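Set up shirt folding on the Turnholm two-arm kit

Updated 2024-05-08 by Radwa Erraji

Quick version for anyone with the kit on trial. Long manual is 46 pages, skip to the folding chapter if you get stuck.

What you need: both arms mounted, grippers calibrated, a dark table cover. Plain light cloth to start — stripes later.

1. Power up, home both arms. Wait for the beep.
2. Lay the cloth within reach of both grippers. Wrinkles ok.
3. Load the Fold profile. Set grip force to 200, speed to slow.
4. Check the wrist view before you run. Fingertip should be at the edge of the cloth, not the middle.
5. Run one fold at a time. Hand near the stop button teh whole time.

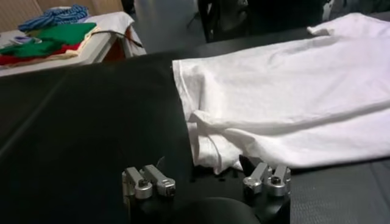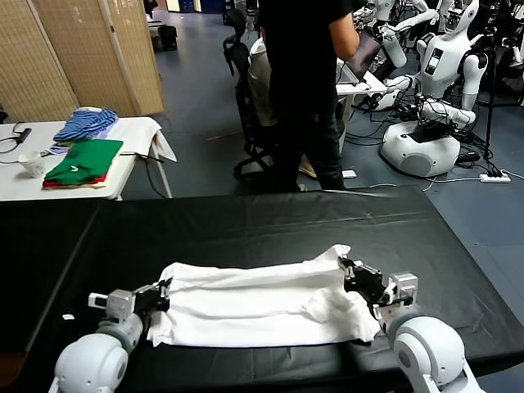
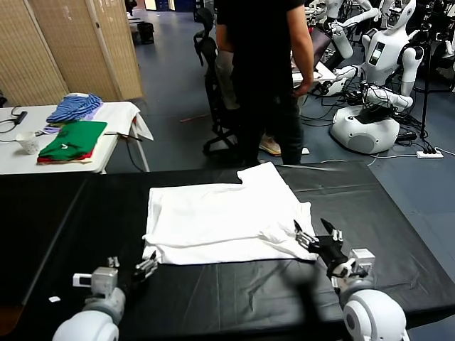 White cloth on the black cover. First one is the wrist view, other two are from the head camera.

If the cloth bunches at the grip, open both fingers, back off, smooth it by hand and redo step 4. Dont crank the force past 800, thin cotton gets marked.

Cloth slides? Tape the cover down at the corners. Missed grabs on one side only — recalibrate that gripper, menu 552.

Trial price covers arms, grippers and the Fold profile. Towel profile is extra, Estow sells it seperately. Their support answered me same day, so ask before you buy.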